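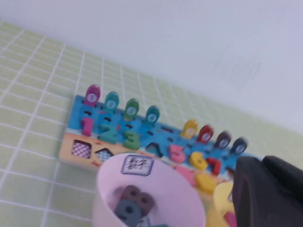

Linthorpe College, Department of Early Childhood Studies

9 min read
198 shares

Figure 1. Number board with fish-shaped pegs, the type of toy discussed in Section 3.

3. What parents say when the numbers come out

I went into this part of the study expecting to write about counting, and I came out of it mostly writing about talking. We asked families to keep a diary of any number words that came up during play at home, with whatever toys they already had (dominoes, board games, peg boards like the one in Figure 1, a deck of cards with half the sevens missing). By the time the last diary was in we had 3771 entries, and Comfort Tetteh and I read every one of them over a very long March.

Most of what we found was plain reciting. A parent says "one, two, three," the child says it back, and off they go to something else. I have nothing against reciting! My own kids did it in the bath for years. But Hämäläinen makes the point that a child can run through the list beautifully and still have no idea that the last word tells you how many, and our diaries are full of that exact moment. One mother wrote that her son got to five, looked very pleased, and when she asked how many he had, started over from one.

The entries I kept going back to were the ones where something was missing or in the wrong spot.
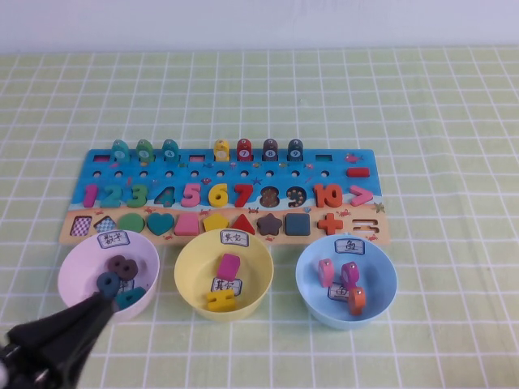 A gap seems to get people talking in a different way. Parents stopped reciting and started asking: what comes after this one, which one did we skip, is that bigger or smaller? Children's answers got longer too, though I'd be careful with that, as the diaries were written by tired adults at the end of the day and long answers are more fun to write down. Yasuo Sakamoto coded a batch of entries without knowing which toy was involved, and he and I disagreed mainly about what to do with guesses. We ended up giving guesses their own code (see Table 2).

I also want to say something about price, because parents kept bringing it up. Several families had bought the Kekeck counting set and felt they should be getting more out of it than they were. We saw no sign that their number talk differed from what went on over buttons or socks. Hodell's diary study from 2000 had a similar result with store-bought and homemade games, and I wish it had been read more widely.

The bedtime entries gave us the most trouble, and I take those up in 3.1.

Contact the department | Copyright Linthorpe College | Back to top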